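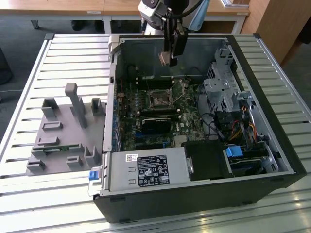

Trorstead: montaje y sustitución de procesadores en equipos de sobremesa

LÉEME del conjunto, versión 2

Contenido

Trorstead reúne 3168 clips cortos del cambio de procesador en torres de oficina y estaciones de trabajo abiertas. El material lo preparó el taller de Viltix en Ornthorpe, entre octubre y febrero. Cada clip cubre un solo paso: abrir el zócalo, retirar el procesador, colocarlo o cerrar la placa de carga.

Preparación del equipo

La torre se tumba sobre la mesa con el panel lateral quitado y el interior hacia arriba. La fuente de alimentación se queda en su sitio, igual que la jaula de discos. Los cables que cruzan por encima de la placa se apartan antes de empezar – si uno vuelve a caer sobre el zócalo, el clip se marca como "obstruido" y se conserva.

Estado del zócalo

El campo "zocalo" admite tres valores: vacio, ocupado_abierto y ocupado_cerrado. El segundo se usa cuando el procesador está apoyado dentro del marco de retención y la placa de carga sigue levantada.

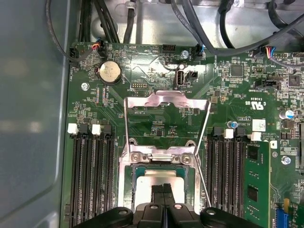 La posición de la palanca se anota aparte, en "palanca", porque en varios modelos puede quedar suelta con la placa de carga todavía arriba. Los módulos de memoria no se anotan ranura por ranura. Solo se indica si hay alguno instalado junto al zócalo, ya que reduce el hueco para sujetar el procesador por los bordes.

Sujeción y orientación

El procesador se coge siempre por los cantos del sustrato o de la tapa metálica, nunca por la cara inferior. La inclinación respecto al zócalo se registra en grados en el campo "giro". No se corrigen los valores altos: una pieza que llega girada es un caso válido.
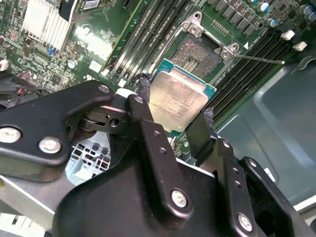
Los contactos del zócalo se revisan con lupa al terminar cada tanda. Un contacto doblado obliga a retirar la placa, y los clips posteriores a la última revisión correcta pasan a la carpeta "dudosos". En esta versión hay 319.

Formato

Vídeo en MP4 y anotaciones en JSON, un archivo por clip con el mismo nombre. La partición de entrenamiento tiene más de 2000 clips; el resto se reparte entre validación y prueba, sin compartir placas entre particiones.

Problemas conocidos

Las tapas metálicas dan reflejos y el grabado se lee mal en muchos clips. El modelo del procesador procede del inventario del taller.
Las etiquetas "retirar" y "colocar" están invertidas en parte de la tanda Haddad – pendiente de corregir.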